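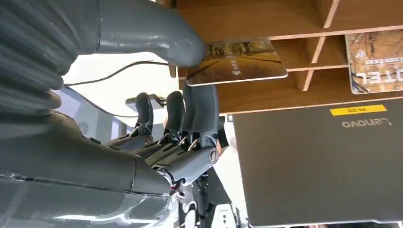
**드롤소프 호수 야영장 시즌 종료 안전 점검표 (의견 포함)**

점검일: 2018년 11월 27일
구역: 볼트빌 쪽 진입로부터 비드마르 전망대까지
날씨: 흐림, 오후에 바람 강해짐

판정은 양호, 조치 필요, 사용 중지로 적는다. 조치 필요는 겨울 휴장 중에 처리하면 되는 것이고, 사용 중지는 당일 표지를 걸고 막은 것이다. 지난 점검에서 넘어온 항목은 끝에 (이월)로 표시했다.

## 1. 진입로와 주차

- [x] 진입로 노면: **양호**
- [ ] 배수로 덮개: **조치 필요** (이월)
- [x] 속도 제한 표지: **양호**
- [ ] 대형 캠핑카 회차 구간: **조치 필요**
- [x] 장애인 주차면 표시: **양호**

의견: 볼트빌에서 들어오는 길은 여름에 덧씌운 포장이 잘 버티고 있다. 배수로 덮개는 매표소 바로 앞의 것이 여전히 들린다. 바퀴가 지나갈 때마다 덜컹거리고, 자전거 앞바퀴가 빠질 만한 틈이 있다. 임시로 고무판을 끼웠으나 눈이 오면 제설 삽날에 걸릴 것이므로 그 전에 교체한다.

회차 구간은 안쪽 자갈이 바깥으로 밀려 경사가 생겼다. 견인 차량이 후진하면 뒤쪽이 낮은 쪽으로 흐른다. 자갈을 다시 펴고 경계석을 한 줄 더 놓는 것이 맞다. 견적은 스투베소프에 요청해 두었다.

## 2. 야영 자리

- [x] 텐트 자리 평탄도: **양호**
- [x] 자리 번호 말뚝: **양호**
- [ ] 화로대와 불막이 돌: **조치 필요**
- [ ] 자리 위 죽은 가지: **사용 중지** (물가 쪽 끝자리)
- [x] 탁자와 긴 의자: **양호**
- [ ] 전기 배전함: **조치 필요**

의견: 야영 자리는 모두 96곳이며 전부 걸어서 확인했다. 바닥은 대체로 단단하다. 물가 쪽 끝자리에서는 사시나무의 굵은 가지가 꺾인 채 다른 가지에 걸려 있었다. 텐트를 치는 위치 바로 위라서 줄을 두르고 막았다. 수목 작업자가 내릴 때까지 줄을 풀지 않는다. 옆자리는 가지가 떨어지는 범위 밖이지만 작업 당일에는 같이 비운다.

화로대는 쇠살이 휜 곳이 6곳이다. 휘었다고 당장 위험하지는 않으나 냄비가 기울어 끓는 물을 쏟을 수 있다. 불막이 돌을 손님들이 옮겨 의자 받침으로 쓴 자리도 있었다. 제자리에 돌려놓았고, 내년 안내문에 한 줄 넣는다.

배전함은 문 고무가 삭아 물이 들어간 흔적이 있다. 누전 차단기 시험 단추는 전부 정상으로 떨어졌다. 고무만 교체하면 된다. 휴장 기간에는 주 차단기를 내리고 자물쇠를 채운다.

## 3. 화장실, 샤워장, 급수

- [x] 화장실 조명: **양호**
- [x] 바닥 미끄럼 방지: **양호**
- [ ] 샤워장 온수 혼합 밸브: **조치 필요**
- [x] 음용수 수질 검사표 게시: **양호**
- [ ] 옥외 수도꼭지 물 빼기: **조치 필요**
- [x] 오수 비움장 덮개와 잠금: **양호**

의견: 샤워장 안쪽 칸에서 온수가 갑자기 뜨거워진다는 불만이 가을에 들어왔다. 점검 때 같은 증상이 한 번 나왔고 두 번째 시험에서는 나오지 않았다. 밸브 안에 석회가 낀 것으로 보인다. 분해 청소를 하고 그래도 같으면 교체한다. 재개장 전에 온도계로 다시 잰다.

옥외 수도꼭지는 절반쯤만 물을 뺐다. 나머지는 전망대 쪽 배관의 잠금 밸브가 뻑뻑해서 손으로는 돌아가지 않았다. 억지로 돌리면 축이 부러진다. 윤활제를 뿌려 두었고 다음 날 다시 시도한다. 첫 한파 전에 반드시 끝낼 것.
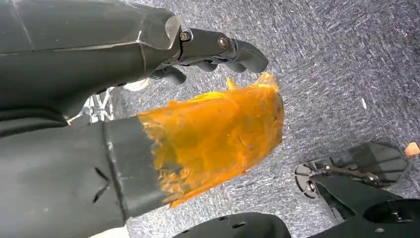
물을 뺀 수도꼭지에는 빨간 꼬리표를 달았다. 꼬리표가 없는 것은 아직 물이 차 있다고 보면 된다. 보온재는 세면장 뒤편만 새로 감았고 급수탑 아래는 작년 것을 그대로 쓴다.

## 4. 물가와 선착장

- [x] 구명환과 던짐줄: **양호**
- [ ] 부잔교 연결 핀: **조치 필요**
- [x] 수심 표지: **양호**
- [ ] 카약 대여소 구명조끼: **조치 필요**
- [x] 유영 구역 부표 회수: **양호**

의견: 던짐줄은 길이를 풀어서 확인하고 다시 감았다. 엉킨 것은 없었다. 부잔교는 물이 줄면서 뭍 쪽 경사가 급해졌다. 연결 핀 하나에 녹이 깊어 손톱으로 긁으면 조각이 떨어진다. 핀만 바꾸면 되지만 같은 때 설치한 것들이니 한꺼번에 바꾸는 쪽을 권한다.

구명조끼는 모두 120벌이다. 버클이 깨졌거나 어깨 솔기가 터진 것은 따로 빼서 가위로 끈을 잘랐다. 작년에는 빼놓기만 했다가 바쁜 주말에 다시 대여대로 나간 일이 있다. 아동용이 부족하므로 보충 주문에는 작은 치수를 먼저 넣는다.

## 5. 비드마르 전망대와 산책로

- [x] 난간 높이와 흔들림: **양호**
- [ ] 나무 계단 디딤판: **조치 필요** (이월)
- [x] 절벽 주의 표지: **양호**
- [ ] 산책로 거리 표지: **조치 필요**
- [x] 휴대전화 수신 지점 안내: **양호**

의견: 난간은 기둥마다 몸무게를 실어 밀어 보았다. 움직이는 곳은 없었다. 계단은 그늘진 아래쪽 디딤판이 물러서 송곳이 쉽게 들어간다. 지난 점검에서도 같은 내용을 적었다. 이번 겨울에 고치지 못하면 봄에는 계단을 막고 돌아가는 흙길만 열어야 한다. 흙길은 유모차가 다닐 수 없으니 예약 안내에도 그렇게 적어야 한다.

거리 표지 하나가 반대로 돌아가 있었다. 바람에 돌아간 것인지 누가 돌린 것인지는 모르겠다. 바로 맞추고 나사를 조였지만 기둥 구멍이 헐거워 다시 돌아갈 수 있다. 관통 볼트로 바꾼다.

## 6. 관리동, 소방, 응급

- [x] 소화기 압력: **양호**
- [x] 비상구 개방: **양호**
- [ ] 일산화탄소 경보기: **조치 필요**
- [x] 구급함 내용물: **양호**
- [x] 자동심장충격기 배터리: **양호**
- [ ] 가스통 보관장: **조치 필요**
- [ ] 비상 연락판: **조치 필요**

의견: 일산화탄소 경보기는 시험음이 나지만 뒷면의 사용 기한이 내년 봄에 끝난다. 재개장 전에 바꾼다. 구급함에서는 화상 거즈를 채웠다. 여름에 가장 빨리 줄어드는 품목이라 여분을 두 배로 둔다.

가스통 보관장은 빈 통과 찬 통이 섞여 있었다. 칸은 나뉘어 있으나 이름표가 바래서 읽히지 않는다. 통을 다시 나눠 넣고 이름표를 새로 주문했다. 보관장 앞에 쌓인 장작은 옆 창고로 옮겼다.

비상 연락판의 견인업체 번호가 바뀌었는데 고쳐지지 않았다. 매표소 창에 붙은 것은 새 번호이고 샤워장 벽에 붙은 것은 옛 번호다. 두 곳을 같은 종이로 맞춘다.

## 7. 휴장 중 할 일

| 항목 | 담당 | 기한 |
|---|---|---|
| 걸린 가지 제거 | 외부 수목 작업 | 첫눈 전 |
| 옥외 수도 물 빼기 마무리 | 시설 | 첫 한파 전 |
| 배수로 덮개 교체 | 스투베소프 | 첫눈 전 |
| 온수 혼합 밸브 청소 | 시설 | 1월 |
| 부잔교 연결 핀 교체 | 선착장 | 재개장 전 |
| 계단 디딤판 교체 | 시설 | 재개장 전 |
| 구명조끼 보충 주문 | 대여소 | 1월 |
| 경보기 교체 | 관리동 | 재개장 전 |
| 회차 구간 자갈 정리 | 스투베소프 | 땅이 녹은 뒤 |

휴장 중에도 진입로 차단기 열쇠는 소방서에 한 벌 맡겨 둔다. 열쇠를 바꾸면 맡긴 것도 같은 날 바꾼다.

사용 중지 구역의 줄과 표지는 순찰 때마다 확인한다. 바람이 센 날 뒤에는 물가 쪽부터 돈다. 이 점검표 사본은 관리동 책상 위 파란 서류철에 넣고, 처리한 항목은 날짜와 함께 줄을 그어 지운다.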